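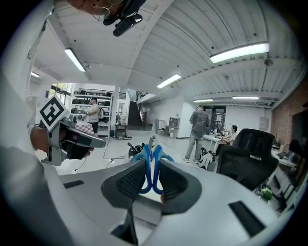 Print | E-mail

Zosside notebook, August, student gripper project

Started at 10. Blue fingers are on the Riis handset. Gap at the tips looks small, so no more filing for now. Battery lasted up to 30 minutes yesterday, less than Metton got with theirs.

Task for today is the box and scissors on the round table. Plan is 16 runs, saved under Drirnura.
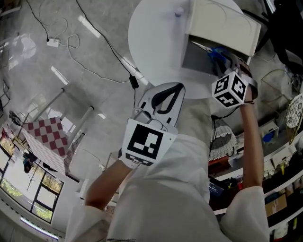 Keep the marker faces turned up when reaching for the lid — last week's tracking dropped out whenever the wrist rolled. Log every failed run as well. Still to do: tape the cables down, charge the spare, copy the files over before we lock up.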